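Home Courses Student Work Library Contact

Tea Breaks at the Brovlow Mill, Clondholm
Student project report, second year
Thandeka Mthembu

1. What the project was about

The Brovlow Mill made cotton sheeting in Clondholm and was the largest employer in town when it had 654 people on its books in 1955. I wanted to find out how the workers' rest breaks were organized in that year and how they changed after the weaving shed was rebuilt. Most of what has been written about the mill deals with wages and the two strikes. The breaks get a paragraph at most.

2. Sources

I used three kinds of material. The first was the mill's shift books, which are kept in the Wostance town archive in gray boxes and are not indexed. The second was the works newsletter, of which the archive has 36 issues. The third was a set of interviews taped by the Cao Local History Group with former workers. I listened to the tapes at the library because they can't be borrowed. Two of them have a loud hum on the second side and I could only use parts of them.

The shift books for the dye house are missing. Anything I say about the dye house comes from the tapes.

3. Breaks before the rebuilding

In the old shed there was one morning break of ten minutes and a longer one at noon. Looms were not stopped for the morning break. Weavers went in pairs, one watching both sets of looms while the other went out. Tea was brought around on a trolley by a woman from the canteen, and workers supplied their own mugs and kept them on a shelf by the fire door. The cost was taken out of wages each week. The newsletter printed complaints about this charge in four different issues, mostly from people who said they drank only water.

Several speakers on the tapes remembered that the trolley started at the office end, so the far side of the shed got its tea last and had less time to drink it. A foreman's note in the shift book for September asks for the route to be turned around every other week. I could not find out if that was done.

4. Breaks after the rebuilding

The new shed had a break room with seating for up to 203 people. The trolley was dropped. Workers now walked to the break room and lined up at a counter, and the morning break was made five minutes longer to allow for the walk. The shift books show more late returns in the first few months, then fewer. The late returns are mostly from the spinning floor, which was upstairs and farthest away.

Opinions on the tapes are mixed. Some liked sitting down away from the noise. Others missed the trolley and said the line used up the extra five minutes anyway. One former spinner said she gave up on the counter and brought a flask.

5. Problems and what I would do next

The newsletter was written by the mill office, so I have been careful with its claims that everybody was pleased with the new room. The people on the tapes were also speaking many years later. With more time I would look for the canteen order books, which would show how much tea and sugar was bought before and after the change. The archive thinks they may have gone to a private owner when the mill closed.
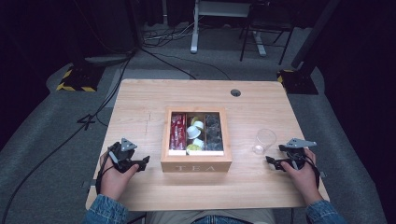
Wostance College, Department of Social and Local History

A typed list of the tapes used, with running times, is in the folder handed in with this report.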